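Opinion | Software & Machines
Home News Opinion Projects Archive
Print this article E-mail to a friend

Give the boring software its due

By Iveta Havlíček

I spent most of December staring at timestamps, and I've rarely had a better month at work. I mean that as praise for a part of robotics that gets almost no attention – the tooling that sits between a person showing a task with their hands and a policy that has some hope of repeating it.

The models get the headlines, and fair enough, they're wonderful. I still grin when a policy picks up a sock it has never met. But if you asked me where the next big jump in household manipulation will come from, I'd point at the replay viewer, the sync checker and the little script that throws out bad episodes before anyone trains on them.

Our set at Akix has 3,507 demonstrations in it, nearly all of them collected with hand-held grippers in ordinary homes. Bedrooms, mostly, with cloth in every state you can think of. When Zerrin Değirmenci ran her new sync checker over the lot, it flagged 337 where the finger width and the video had drifted apart by more than four frames. We had been training on those for months! The policy had learned to close its fingers a touch early, and we'd blamed the network, the learning rate and (on one bad afternoon) the bedsheets.
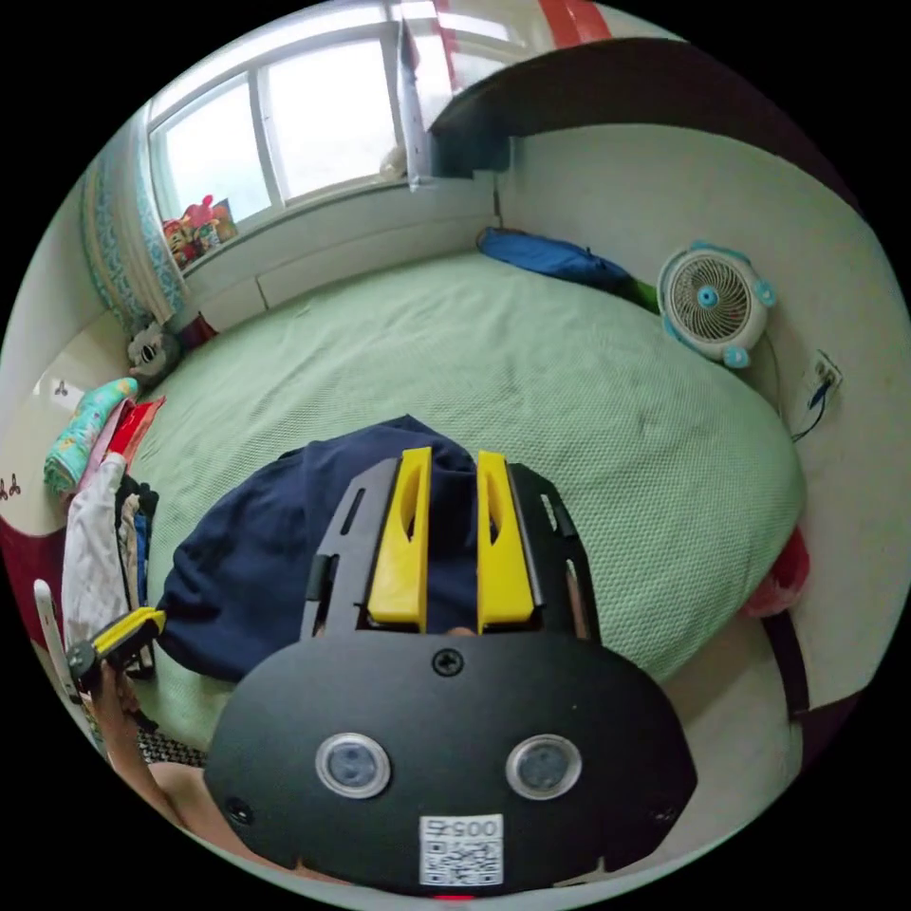 Cloth is where this sort of error hurts most. A mug forgives you. If you close late on a mug you bump it, and then you have it anyway. A fold in a shirt is there for a moment and then it's a different fold, so a label that is a few frames out teaches the policy to grab at the place where the fold used to be. You can pour in more data and the mistake gets more confident.

Svatopluk Dvořáček, who writes our planner, disagrees with me on some of this. His view is that a good enough controller should soak up timing noise, and that cleaning data by hand is a habit we'll be embarrassed by later. He may be right in the long run. His compliance work in Haneck, our control stack, is lovely, and it does save grasps that ought to fail. But a controller that quietly covers for bad labels also hides them, and I'd like to see the fault before I smooth it over.

What I'm asking for is modest. Put the viewer in the same repository as the training code, and give it an owner and some colour in the plots. Make it quick enough that people open it out of curiosity. Ours used to need a minute and a half to load one episode, so we looked at hardly any. Kvido Trnka rewrote the loader over a few evenings and now I scrub through them with my morning coffee, and I keep finding things: a wrist that turns before the fingers open, a pose track that jumps when the gripper swings towards bright light.

That last one became a proper fix. The tracker was losing its features and then reporting full confidence in a bad guess, and we only caught it by laying the path over the video and watching it skid sideways. No summary number we had would have shown it. Our average error looked terrific the whole time.

We retrained after the clean-up with fewer episodes and the same network. The early pinch is gone. I have a long list of other faults to chase, starting with the depth estimates near shiny fabric, and Zerrin already has a branch open for it.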